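CAPÍTULO 6
La visita técnica como instrumento de aprendizaje: manipulación bimanual en mesa de trabajo

Objetivos del capítulo

Al terminar este capítulo, el alumnado deberá ser capaz de:
Preparar una visita a una instalación de robótica con un guion de observación propio.
Distinguir, durante una demostración, entre la tarea que se anuncia y las operaciones elementales que la componen.
Describir el reparto de funciones entre dos brazos que comparten un mismo espacio de trabajo.
Redactar un informe de visita en el que los hechos observados y las interpretaciones figuren por separado.

Conceptos clave: manipulación bimanual, efector final, pinza de dedos paralelos, objeto deformable, espacio de trabajo compartido, oclusión, criterio de éxito.

6.1 Presentación

Los capítulos anteriores se han ocupado de la cinemática del brazo articulado, de los actuadores y de los sistemas de percepción. En todos ellos el robot aparecía como objeto de cálculo. El presente capítulo lo aborda desde otro lugar: el del técnico que acude a una instalación ajena, asiste a una demostración y debe volver con información útil.

La visita técnica forma parte de la práctica habitual del sector. Un integrador visita a un fabricante antes de presentar una oferta; una empresa visita un laboratorio antes de firmar un convenio; un centro de formación visita a ambos. En los tres casos el visitante dispone de poco tiempo, ve únicamente lo que se le muestra y recibe las explicaciones de quien tiene interés en que la impresión sea favorable. Aprender a mirar en esas condiciones es una competencia profesional y, como tal, se evalúa en este módulo.

El caso que sirve de hilo conductor es la jornada de puertas abiertas celebrada el 19 de octubre en el Laboratorio Altham de manipulación, al que asistió un grupo de 19 estudiantes de segundo curso. La sesión fue dirigida por la ingeniera Shiuli Haque, responsable del área de demostraciones, y se desarrolló en la sala Ekwueme, donde el laboratorio prepara sus tareas de mesa.

6.2 El caso: una tarea con agua y juguetes

El laboratorio agrupa sus demostraciones en un programa denominado Tresorau. Cada una de ellas se plantea con objetos corrientes, de los que pueden encontrarse en una vivienda o en un aula infantil, y se ejecuta sobre una mesa fija con dos brazos enfrentados. La correspondiente a la jornada consistía en sacar pequeñas figuras de juguete de una bandeja con agua y trasladarlas a un cubo, recurriendo a utensilios que el robot debía sujetar y manejar.

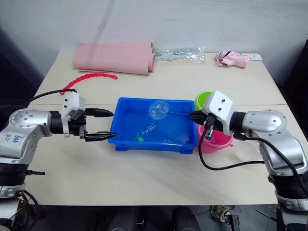 Figura 6.1. Los dos brazos sobre la bandeja azul. El derecho sostiene por el mango una pequeña red de pesca.

La elección de la tarea merece un comentario. A primera vista podría parecer un ejercicio menor frente a las aplicaciones de soldadura o paletizado estudiadas en el capítulo 2. Sin embargo, reúne varias dificultades que la industria tiende a evitar mediante el diseño del puesto, y que en un entorno doméstico o asistencial no pueden eliminarse.

La primera es el medio. Un objeto que flota carece de posición estable: la aproximación de la herramienta mueve el agua y el agua mueve el objeto. La posición estimada un instante antes del contacto puede haber dejado de ser válida cuando este se produce. A ello se añaden los brillos y reflejos de la superficie, que complican la segmentación de la imagen por los procedimientos descritos en el apartado 5.4.

La segunda es el uso de un utensilio. Cuando la pinza sujeta un mango, el punto que interesa controlar ya no se encuentra en los dedos, sino en el extremo de la herramienta. Cualquier giro del mango dentro de la pinza se traduce en un error en la punta, tanto mayor cuanto más largo sea aquel. El alumnado recordará que en el capítulo 3 se definió el punto central de la herramienta (TCP) como un dato fijo; en este caso conviene tratarlo como una magnitud que ha de estimarse de nuevo después de cada agarre.

La tercera es la deformación. La malla de una red no conserva su forma al entrar en el agua ni al salir de ella, y su contorno visible ofrece poca información sobre lo que contiene.

6.3 Reparto de funciones entre los brazos

En su exposición inicial, la ingeniera Haque pidió a los asistentes que evitaran seguir con la mirada un solo brazo. El movimiento más amplio atrae la atención, y el brazo que permanece casi quieto suele cumplir una función que pasa inadvertida: retener, guiar, cerrar el paso o esperar en una posición desde la que pueda intervenir. La recomendación es válida para cualquier célula con más de un manipulador.

La bibliografía distingue dos grandes modos de trabajo con dos brazos. En el modo simétrico ambos realizan funciones equivalentes, como ocurre al levantar una caja por sus extremos. En el modo asimétrico uno actúa y el otro asiste. El paso de un modo a otro dentro de la misma tarea es frecuente, y su identificación constituye el núcleo del ejercicio que se propone al final de esta sección.
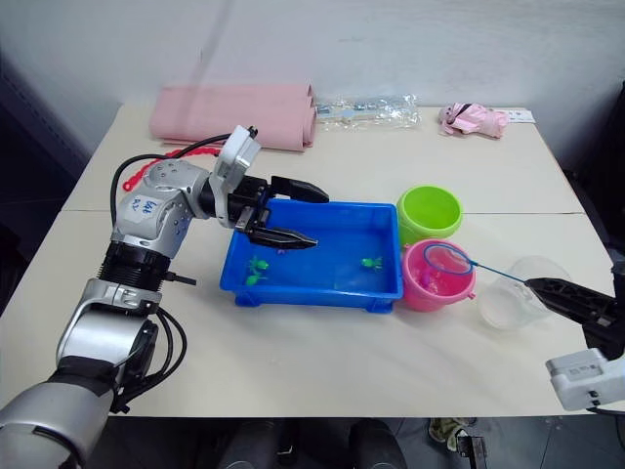 El espacio compartido impone además una disciplina de turnos. Dos brazos que alcanzan el mismo recipiente pueden estorbarse sin llegar a tocarse, ya sea porque uno tapa el campo visual de la cámara, ya porque obliga al otro a adoptar una configuración cercana a sus límites articulares. En las células industriales el problema se resuelve con zonas de exclusión programadas. En una mesa de demostración, con los recipientes muy próximos entre sí, las zonas se solapan y la coordinación ha de hacerse en el tiempo.

Debe prestarse atención, por último, al cableado. Los cables exteriores limitan el giro de la muñeca, pueden engancharse en los utensilios y forman parte del volumen real del robot, aunque los modelos de simulación los omitan con frecuencia. Un visitante atento anota su recorrido en el croquis de la instalación.

Ejercicio 6.1. Observe la figura 6.1 y proponga por escrito dos hipótesis sobre la función del brazo izquierdo. Indique, para cada una, qué debería verse en los segundos siguientes para confirmarla o descartarla.

6.4 El guion de observación

Ningún grupo debería acudir a una visita sin un documento previo. El modelo que emplea este manual, conocido como ficha Pullum, ocupa una página y se organiza en 3 bloques.

Bloque A. Instalación. Recoge lo que puede comprobarse antes de que el robot se mueva: número y disposición de los brazos, tipo de efector final, superficie de trabajo, objetos presentes, situación del público y medios de parada. En este bloque no se admiten valoraciones. Si un dato no se aprecia desde el lugar asignado, la casilla se deja en blanco y se consulta al terminar.

Bloque B. Ejecución. Se cumplimenta durante la demostración, con frases breves y en presente. Cada línea corresponde a una operación elemental: aproximar, cerrar, elevar, trasladar, inclinar, soltar. Se anota también qué brazo la realiza y si el operador interviene. Los intentos fallidos se registran con el mismo detalle que los logrados. El informe que solo contiene aciertos no permite estimar la fiabilidad del sistema y será devuelto a su autor.

Bloque C. Consulta. Reúne las preguntas dirigidas al personal de la instalación, que deben prepararse de antemano y ajustarse sobre la marcha. Entre las que el grupo llevó a la sala Ekwueme figuraban las siguientes: quién decide que una ejecución ha terminado, qué ocurre cuando un objeto cae fuera del recipiente de destino y qué parte del comportamiento observado depende de la colocación inicial de los objetos.

La última pregunta resultó la más productiva. Según explicó el personal, la disposición de partida se modifica entre una ejecución y la siguiente, y los objetos del fondo de la mesa se mantienen a la vista aunque no intervengan en la tarea. Un sistema ensayado únicamente sobre una mesa despejada puede fallar al encontrarse con otra ocupada, y la presencia de elementos ajenos ofrece una indicación temprana de ese riesgo. El registro interno del laboratorio reunía, en la fecha de la visita, 1035 ejecuciones de la tarea con distintas disposiciones.

Conviene advertir que una cifra de esa clase mide el volumen de ensayos. Para interpretarla se necesita conocer el criterio de éxito aplicado, y ese criterio debe solicitarse siempre por escrito. En una tarea como la descrita caben varios: que todas las figuras estén en el cubo, que no quede ninguna en la bandeja, que no se haya vertido agua sobre la mesa o que los utensilios hayan vuelto a su sitio. Dos laboratorios que empleen criterios distintos pueden publicar porcentajes que no son comparables.

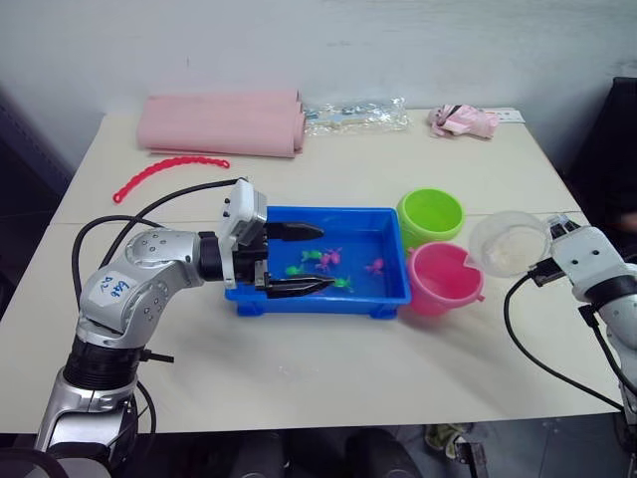

6.5 Normas de conducta durante la visita

El alumnado se atendrá en todo momento a las indicaciones del personal de la instalación. Con carácter general rigen las siguientes normas:

Permanecer detrás de la línea señalada mientras los brazos tengan tensión, aunque se encuentren detenidos.
No tocar ni recolocar objetos de la mesa de trabajo, ni siquiera los que hayan caído al suelo.
Solicitar autorización antes de tomar fotografías.
Formular las preguntas al término de cada ejecución.
Recoger el cabello y prescindir de pulseras, cordones y acreditaciones colgantes.

6.6 Trabajo previo a la lectura de las secciones siguientes

Antes de continuar, cada estudiante elaborará una ficha Pullum a partir de una tarea cotidiana realizada por una persona con ambas manos, por ejemplo escurrir verdura o llenar un vaso con un cazo. La tarea se observará dos veces: en la primera se completará el bloque B con las acciones de la mano dominante y en la segunda con las de la otra mano. Las dos listas se presentarán en columnas paralelas, con indicación de los momentos en que una mano espera a la otra.

Las fichas se conservarán hasta la segunda visita del curso, prevista para el mes de febrero, y se utilizarán en la sección 6.9 para construir el diagrama de estados de la tarea.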